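Bimanual Handover on a Shared Table: Gallery

Fluvside Manipulation Group

The pictures on this page accompany our study of handover timing between two arms fixed to the same table. The question was narrow: when one arm passes an item to the other, how long should the giving gripper keep hold after the receiving gripper has closed? Most controllers use a fixed delay. We compared a fixed delay with a release triggered by the change in motor current at the receiving fingers.

Both arms ran the same software throughout, a planner we call Zirnley. It plans the two arms together up to the meeting point and separately after it. The meeting point was kept near the middle of the table, where both arms can reach without folding the elbow.

Each session consisted of 100 handovers, split evenly between the two release rules and presented in mixed order. Items were chosen to differ in stiffness. Rigid blocks gave a clear current signal. Thin plastic bags gave a weak one, and the threshold had to be lowered for them, at the cost of a few early releases. Kolbrún Kárason set the thresholds; Ojārs Ķēniņš wrote the logging code and checked the clocks on the two arms against each other before every session.

The current-triggered rule shortened the mean overlap, meaning the time in which both grippers hold the item, to 345 ms. Drops were no more frequent with rigid items. With bags the result was mixed, and we do not claim an improvement there.
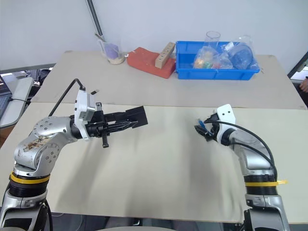 Arms returned to a waiting pose between handovers, with the grippers turned inward. The pose was fixed early in the project, after trials in February showed that a wider one added travel time and made the overlap harder to compare between sessions.

Two limits should be noted. The planner assumes that the table does not move, and a knock to it requires a new calibration, which takes 3 minutes. The current signal also drifts as the motors warm up, so the first handovers of a session were logged and left out of the analysis.

The Akevness data format is used for all logs. Joint positions, motor currents and release times are stored in one file per handover. A second study, on passing items while both arms are moving, is in preparation.

Contact: Fluvside Manipulation Group, Lauritsen Building | © Fluvside | Back to top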